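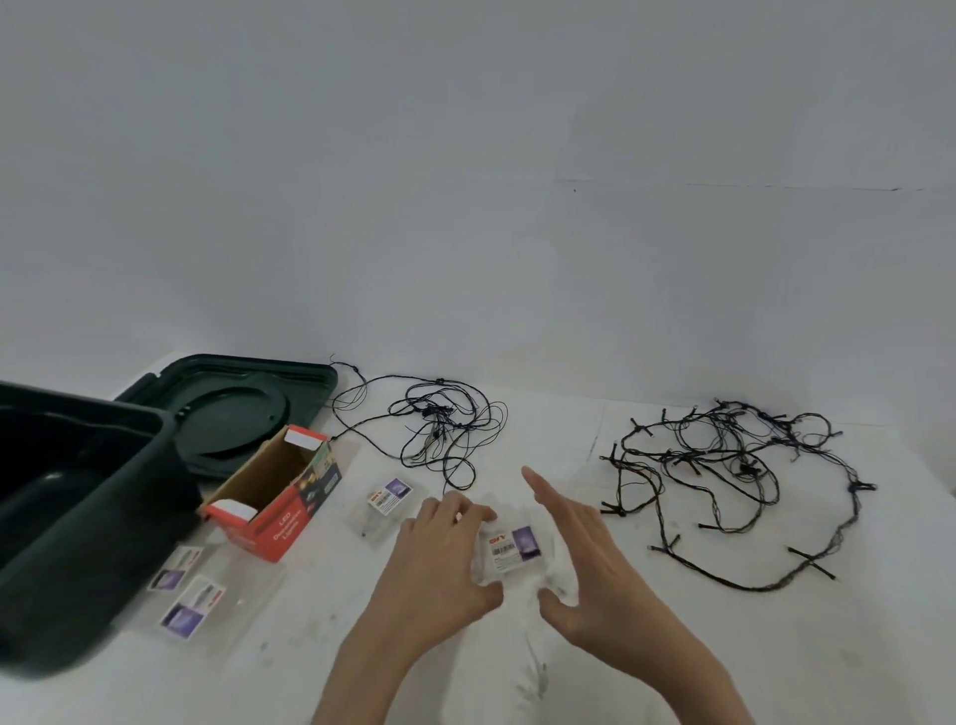
String lights, packets and storage bin on the sorting table

From: Ekua Akolgo
To: Fulton Facilities and Events list
Date: Tuesday, October 13, 2020
Subject: Re: Decorative lighting -- sorting, labeling and return to storage

Dear colleagues,

Thank you to those who replied to last week's notice. Hiếu Phan's message raises several points that other buildings have also raised by telephone, and I am therefore answering it on the list. His text is quoted first, and the replies follow in the same order.

Hiếu Phan wrote:

> Dear Ekua,
>
> The Mansour Room has received the notice on decorative lighting and
> we intend to comply. Before we begin I would be grateful for
> guidance on the following.
>
> 1. Our strings were put away in May without being wound. They are
> badly tangled. May we cut the wire ties and, where necessary, the
> wire itself?
>
> 2. Some of the original boxes have survived and some have not. Is the
> original box required, or may everything go into a bin with a lid?
>
> 3. We hold a number of small packets that were bought with the lights
> and have never been entered on any list. Are they to be treated as
> lighting or as craft supplies?
>
> 4. Is there a date by which the bins must be back in the Utivwood
> store?
>
> With thanks,
> Hiếu Phan
> Mansour Room

1. Tangled strings. Wire ties may be cut. The wire itself may not be cut under any circumstances, and a string that has been cut must be withdrawn from use and reported to this office. Strings should be untangled on a clear, light-colored table, unplugged, with one person working on one string at a time. Please begin from a free end where one can be found. Where no end can be found, lift a single loop clear of the mass, let the rest hang under its own weight, and open the knot from the outside. Pulling on the bulb holders is to be avoided.

Staff have asked how long they are expected to spend on one string. The allowance is 15 minutes. If a string has not come free in that time, place it in a separate bag marked "tangled" and go on to the next. This office will arrange for the bags to be dealt with centrally.

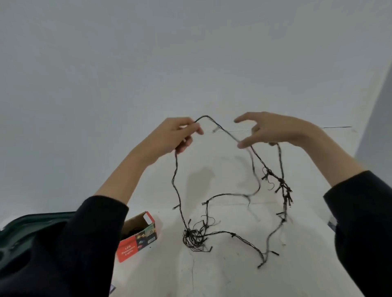
Once a string is free, it should be wound loosely into a coil no wider than the box or bin that will hold it, and secured at 2 points with a soft tie. Tape should not be used on the wire. A string with a missing or damaged holder is to be set aside and tagged before winding, as the fault is very hard to find again afterward.

2. Boxes and bins. The original box is preferred where it is sound, as the product information is printed on it and the store can identify the contents without opening it. Boxes with torn flaps or missing panels should be flattened and recycled. Strings without a box may go into a lidded plastic bin, with each string in its own bag. Please do not put loose strings into a bin together; this is how the present difficulty came about. Labels go on the short side of the bin and not on the lid, as lids are frequently exchanged between bins in the store.

3. Small packets. Packets that have not been opened should remain closed and be kept with the lights they were bought with. They are to be entered on the same sheet, on a separate line, using the wording on the header card. Packets that have been opened should be checked and either closed again or emptied into a labeled bag. If the contents are plainly craft materials and have no connection with the lighting, they may be returned to the craft cupboard on the second floor. In cases of doubt, please enter them as lighting and add a short note.

4. Return to storage. No single date has been set for all buildings. The Utivwood store can receive bins on any weekday morning by arrangement, and I would ask each room to write to me directly with a preferred day. The shelves formerly used for the Ulel display have been cleared for this purpose. Bins for the Mansour Room should be marked 885, which is the cost code and also the shelf reference.

One further matter concerns the 1914 wing. The sockets in that part of the building are under review, and decorative lighting is not to be tested there until the review is complete -- this includes strings that are known to be in working order. Testing may be carried out in the Mansour Room by prior agreement with Hiếu.

Inventory sheets are available from this office on request. Completed sheets should travel inside the bin, with a copy sent to me.

Sincerely,

Ekua Akolgo
Facilities and Events
Fulton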